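We'd been on the Irkier Glacier 30 days when the plateau started humming. I know, I know, ice hums! But this was a tune, and I'd grown up with it back in Whitlock, so I skipped supper and skied out toward Trotatska Ridge to listen.
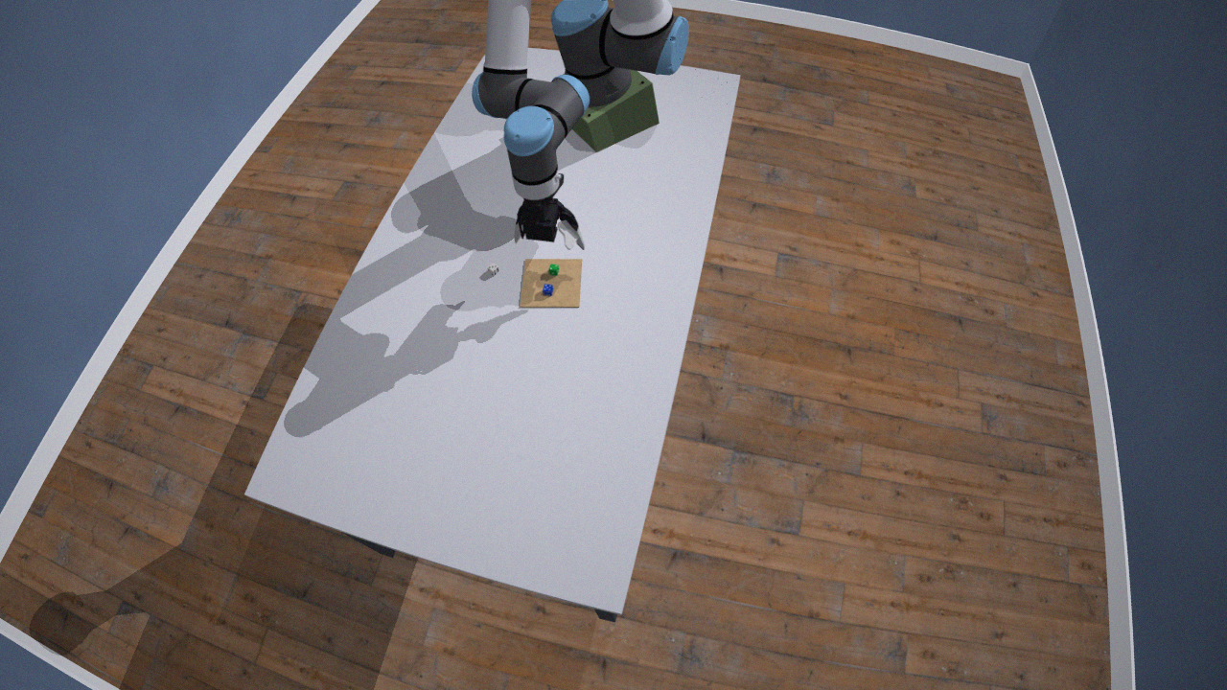
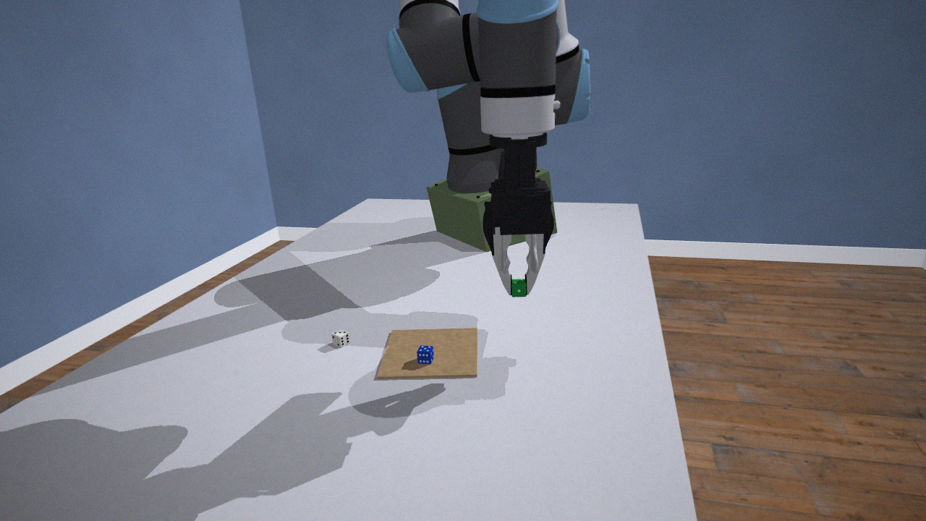
At almost 3,000 meters you breathe like a leaky accordion, so I lay flat and put my ear to the snow. It stopped. Then, very politely, it started over from the first verse, and I sang along.

Related stories
The Zunetti Crevasse
196 Miles of White
Sled Weather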